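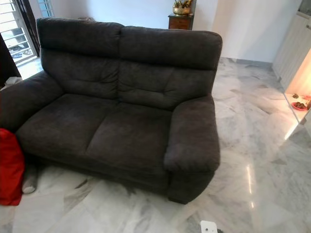
Why do people keep cloth they have stopped using? Most of them expect the cloth to become something else, and they can usually say what.

That answer came up so early in our home visits, and in so many forms, that we rebuilt this section of the study to make room for it. We had planned to ask how long sheets, curtains, towels and clothes stay in use. What our hosts wanted to talk about was the next job: the bath towel waiting to become a dog towel, the curtain that would make a good paint sheet, the shirt being saved for its buttons. We came to call these *second plans*, and they are the most exciting part of the material we collected.

## 4. Second plans and the cloth cupboard

### 4.1 What was counted

The inventory covers 40 households in three towns, Bastthorpe, Kiltum and Omau. Each household took us through every closet, chest and bag in which cloth was stored, and every piece was logged with the room it was kept in, its original use and the last time anyone remembered using it. Pieces sewn together counted as one item. Pairs, such as curtains or pillowcases, counted as two. Socks were left out after the pilot visits, where they swallowed whole afternoons.

The full log holds 3,089 items. Of these, 1,523 had been used within the past year, going by the owner's own memory. Just over half of the stored cloth in our sample was therefore resting, and it is this resting half that concerns us here.

We checked memory against a second family member wherever we could. Disagreements were common and often delightful. In one Kiltum home a tablecloth was "never out of the drawer" to one sister and "on the table every birthday" to the other. We kept both answers in the log and used the more recent date.

### 4.2 The shape of a plan
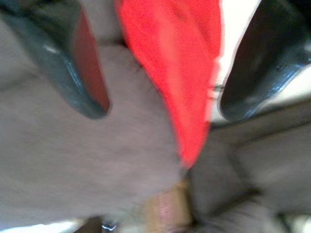 A second plan nearly always moves cloth downward in size and in standing. Sheets become dust covers, then rags. Dresses become doll clothes or patches. We found very few plans in the other direction, and those we did find belonged to quilters, who form a small but talkative part of the sample and who see an old work shirt as a beginning. Their plans were also the most exact. A quilter in Omau could name the block, the backing and the person the finished quilt was meant for.

Outside quilting, the plans were looser but far from empty. Owners spoke of weight, softness and how well a piece would soak up water. They pulled at the weave to show us where it would tear straight. Again and again we watched someone handle a piece while talking about it, and the talk changed as they did so. A jersey top described as "for rags" was stretched, turned over, and returned to the shelf as "maybe pajamas." This is why we argue that plans are partly made in the hand, and that surveys sent by mail will miss many of them. Our own mail survey, run before the visits, missed almost all of them!

Collet's earlier study of linen chests in Moulin reached a related view from the other side. Maxence Collet looked at chests whose owners had died, and asked heirs to guess what each piece was being saved for. The heirs guessed freely for plain cloth and hardly at all for embroidered cloth, which they took to be finished. We see the same split among living owners. Decorated pieces have histories and plain pieces have plans — a pattern strong enough that we now code the two separately.

### 4.3 Color, seams and the limits of reuse

Color mattered more than we had expected. White cotton is the great all-rounder of the cupboard, and owners assigned it plans without stopping to think. Strong colors slowed them down. Red came up most often, with the fear of dye running into other washing, and several people kept their red cloth in a bag of its own. Yet the same people were slow to give it away. Bright cloth was held back for costumes, flags, gift bags and holiday sewing, all of them jobs that come around seldom and need little fabric when they do.

Seams set a second limit. A flat piece with four straight edges can go almost anywhere. Once a piece has been cut to a curve and hemmed, its owner has to choose between unpicking the stitches and cutting inside them, and most of our hosts disliked both. Unpicking was called tedious; cutting felt like waste. 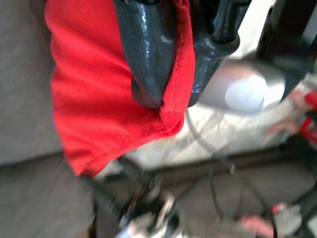 **Figure 3.** Red cloth with a line of stitching and a curved lower hem.

The few who did unpick were proud of it, and rightly so. One retired upholsterer in Bastthorpe kept her saved thread on cards, sorted from light to dark, and used it for mending. She had second plans for the thread as well, which our coding sheet had no column for. We added one before the May visits, and it filled up faster than we could have hoped.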